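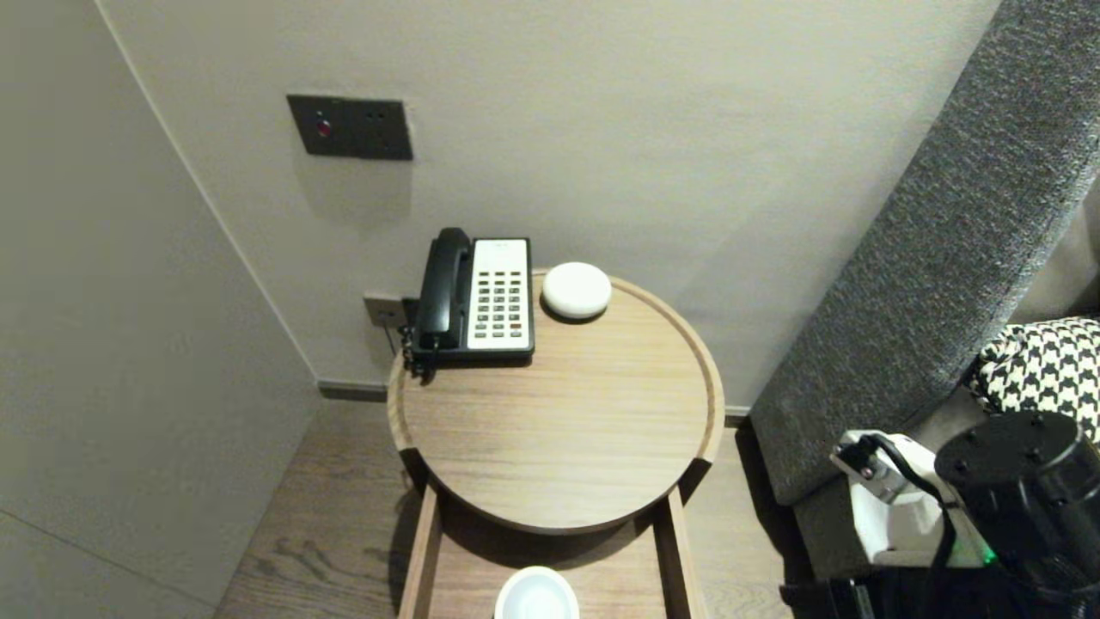
*Desk telephone on a side table, handset in its cradle.*

## 8. Setting up the telephone

The Musteck desk telephone works on any analog line. Read this section through before you plug anything in.

1. Turn the telephone over and set the ringer switch to LOW or HIGH.
2. Push the coiled cord into the handset until it clicks, then into the socket on the side of the base.
3. Connect the line cord to the wall jack. Keep it clear of walkways.
4. Lift the handset and listen for a dial tone.

**Note:** If there is no dial tone, try the line cord in another jack. If the second jack works, the fault is in the house wiring.
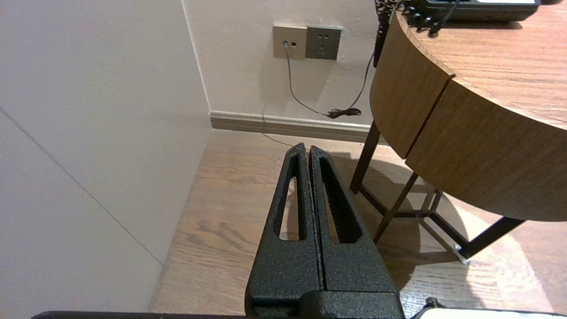 Musteck Desk Telephone · Setup Guide · Page 189

### 8.2 Storing speed-dial numbers

1. Lift the handset and press STORE.
2. Dial the number, including the area code.
3. Press STORE again, then the memory key you want to use.
4. Hang up. Write the name on the paper label.

Stored numbers are kept for 200 hours if the line is unplugged. After that, enter them again.

**Caution:** Do not store emergency numbers and then test them by calling. Do not use the telephone near a bathtub or sink, or during a lightning storm.

Replacement cords are sold by Jullero, Flenitbridge. Revised June 15, 2025.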